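## 4. Bag Unpacking Routine

This section covers setting up and running the bag unpacking routine on the Hulora tabletop arm. Complete Section 3 (Mounting and Cable Routing) first. The routine is meant for small, light items taken out of an open paper carrier bag one at a time.

### 4.1 Before you start

You need:

- the arm, powered on and homed
- the two-finger gripper with standard tips
- a paper bag with a flat base
- a clear, light-colored tabletop

The bag opening must be wider than the gripper with its fingers fully open. Maximum bag height is 300 mm, not counting the handles. Maximum weight of any one item is 800 g.

**CAUTION:** Do not use the routine for glass, open containers, or anything sharp. The standard tips have no force sensing at the fingertip.

### 4.2 Placing the bag

1. Open the bag all the way and stand it upright on the table.
2. Press the base flat so the bag does not lean.
3. Set the bag inside the work area you marked in step 3.6.
4. Raise both handles. A handle that has dropped across the opening can be picked up as an item.
5. Check that the arm cables can move freely past the bag.

**NOTE:** Creases in the paper do not affect detection. A rim that is folded down over the opening does. Straighten it before you start.

### 4.3 Running the routine

1. On the controller, select **Tasks > Unpack > Paper bag**.
2. Set the approach speed. Use 2 for the first run with any new bag.
3. Press **Preview**. The wrist camera view opens on the controller.
4. Check that the bag opening is in view. If it is not, jog the arm until it is, then press **Set**.
5. Press **Start**. The fingers open and the arm lowers the gripper to the bag.
6. Stay within reach of the stop button for the whole run.
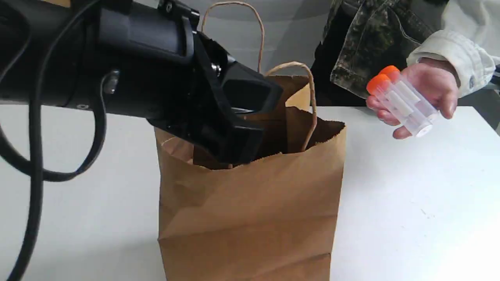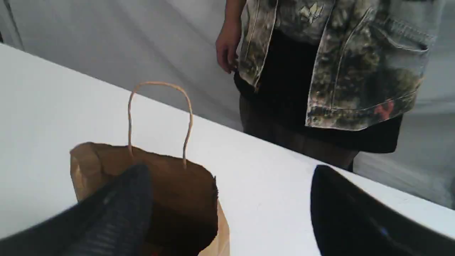 *Figure 4-1. Gripper and paper bag: side view (first) and wrist camera view (second).*

If you are handing items to the arm or taking them from it, stand across the table and keep your hands away from the bag until the status light is steady green. Loose sleeves should be rolled up or fastened at the wrist.

**CAUTION:** Never reach into the bag while a task is active. Press **Pause** first and wait for the tone.

### 4.4 If the arm stops

**E27, contact at rim.** The gripper has touched the side of the bag. Press **Retract**, move the bag, and repeat step 4 of Section 4.3.

**Handle caught on finger.** Press **Pause**, open the gripper from the controller, and lift the handle off by hand. Do not pull the bag away from the arm.

**Bag lifts with item.** The item is too close to the bag wall. Press **Release**, shift the contents toward the middle, and start again at a lower speed.

If the same stop occurs after a restart, run the gripper calibration in Section 6.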